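Phone polls vs. online panels for a town survey

urnden_reader
Our town wants to survey residents on library hours and faith-based use of the meeting rooms. Plotix quoted us for 857 online completes. Salcedo would do 243 by phone for the same money. Which would you trust more?

Zsolt Takács
Phone. An online panel in a place our size reaches the same people every month.

midrow70
I disagree. In February we ran both, and the phone group skewed much older. Weighting only goes so far when you have 127 people under 40. 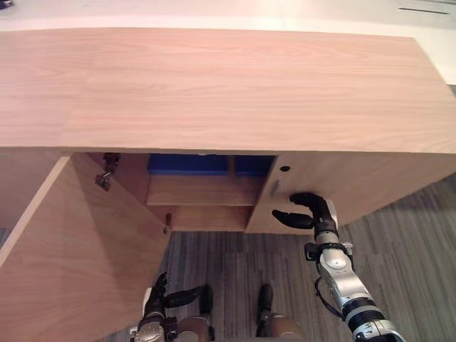 Reply #4 — posted 23/08/2019

urnden_reader
Did the answers differ much, or only the ages?

midrow70
Attendance at services was higher by phone. Library hours came out nearly the same.

Zsolt Takács
People say they attend more when a person is asking. That is a known problem, but it doesn't make the online number right either.

storier_fan
Storier mailed a paper form to our neighborhood and got roughly 70 back. Slow, but I'd still look at mail.
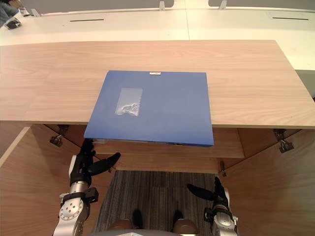 Questionnaire wording

urnden_reader
One more thing. Should "weekly or more" be one choice or two?

midrow70
Two. You can combine them later.

Zsolt Takács
One is fine for a short survey. I'd keep "never" separate from "rarely" though.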